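*Week 4 handout - Reading a household budget from the past*

Welcome back, everyone, and thank you for bearing with the cold room on Thursday. I promised to write up the part of the lecture we rushed through at the end, so these notes run longer than usual. If you were there you can skim the first section, but please do read the part on the Moltmont account book slowly, as your first short paper comes out of it.

## Where we left off

We had been talking about why historians like account books so much. A diary tells you what somebody wanted to say about the day. An account book mostly tells you what they paid for, and the person writing it usually had no idea that anyone outside the house would ever care. I find that very touching, and it is a big part of why I have spent so many years with my nose in them!

They have their own silences, though, and you need to keep these in mind:

- Anything grown, made, or traded at home often never shows up at all. A family with a kitchen garden can look as if it ate no vegetables for ten years.
- Wages paid partly in room and board tend to look tiny on the page.
- Gifts go in one direction. People wrote down what they gave a good deal more faithfully than what they got.

## The Moltmont book

The book we are using was kept by a baker's household in Moltmont, a small river town with one bridge and, at the time, two bakeries. It has 148 written pages, of which you have 29 in your reader. The handwriting changes on page 13 of your copy (look at the letter g, which suddenly grows a long tail), and from then on a second person is clearly keeping the accounts. Pylyp Marchuk, who made the transcription we use, believes the second hand is the baker's oldest daughter. I think he is right, but I would like you to come to it with fresh eyes and tell me what you would need to see before you agreed.

Start with flour. It is the biggest cost by a long way, and it is bought from a mill at Stostine, upriver. In the first hand the flour is entered once a month as a single lump sum. In the second hand it is broken out by the sack, with the carter's fee on its own line. Several of you asked in class whether this means the family began buying more flour. It might, but a change in how something is written down can look just like a change in how people lived, and you should always rule out the first before you argue for the second. Add up a full month in each hand and compare the totals - you may be surprised how close they come.

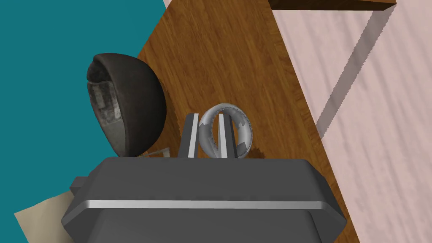
Next come the small purchases, and these are my favorites. Candles, thread, a comb, a pair of child's shoes mended and then mended again. The shoes turn up four times, and by the last entry the repair costs nearly as much as the shoes did new. Why keep mending them? Perhaps the shoemaker took payment in bread for part of it. Perhaps new shoes meant a trip to Sovell on market day and the loss of a day's baking. I don't know the answer, and you are welcome to make a case for either one, or for something I haven't thought of.

Then there is the entry for February that reads only "to Zoubi, 320, as agreed." It is the largest payment in the whole book. We know from the town tax list that Zoubi was the name of the house next door, which was divided up and sold in pieces over a number of years, so the family may have been buying a room or a share of the yard. It could also be a debt. Please be careful here! Every year someone writes me a lovely, gripping paper about blackmail, and I enjoy it very much, and I can't give it a high grade.

## A word on money

Don't try to turn these sums into modern dollars. It is tempting, and there are websites that will do it for you in a second, but the answer hides more than it shows. Compare inside the book instead. How many sacks of flour would that February payment buy? How many weeks of the apprentice's wage? Those are comparisons the family could have made at their own kitchen table, and they will take you a lot further.

## For your short paper

Pick one kind of purchase and follow it through all the pages in your reader. Make yourself a plain table first, with the page, the item, the price, and which hand wrote it. Then write three pages on what you can say, what you can only guess, and what other source you would go looking for. Use Pylyp's page numbers in your notes, as mine are from an older copy and will only confuse us both.

Drafts can come to me in class or under my office door. If the handwriting on the last few pages gives you trouble, bring it along and we'll puzzle over it together - the ink is faded there and I still argue with myself over two of the words.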